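Home | Guides | Kitchen | Garden | Mending | About | Contact

How I get tea stains out of old enamel mugs

Mon 24 May

I've got a shelf of enamel mugs from Purkus, all bought second-hand, and every one of them arrived brown inside. Bleach made them smell awful and wire wool scratched the first one I tried it on (sorry, mug). So now I do this, which I pinched from my friend Si-eun Min and have fiddled with ever since.

Boil the kettle and let it sit for a bit. Put 2 heaped teaspoons of bicarbonate of soda in the mug, then pour in roughly 300 ml of the water – slowly, it fizzes a little if there's any old limescale cleaner left in there! Leave it for six hours. I do mine overnight and forget about them until lunch.

Tip it out and rub the inside with a soft cloth and a dab more bicarb, mixed to a paste. Go round and round, and do the bit under the rim with your fingertip. Rinse well.

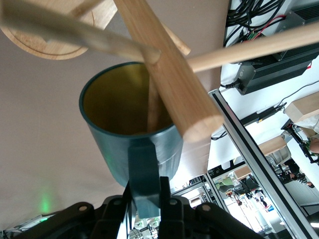 If there's still a ring at the bottom, do the whole thing again with a spoonful of citric acid in place of the bicarb, but only for ten minutes or so, as acid can dull the shine. I buy the big Floson tub and it lasts me until August at least.

Chips are another matter. Once the rust is showing on the inside I stop drinking out of it and grow chives in it. Dry everything with a tea towel straight away, handles too.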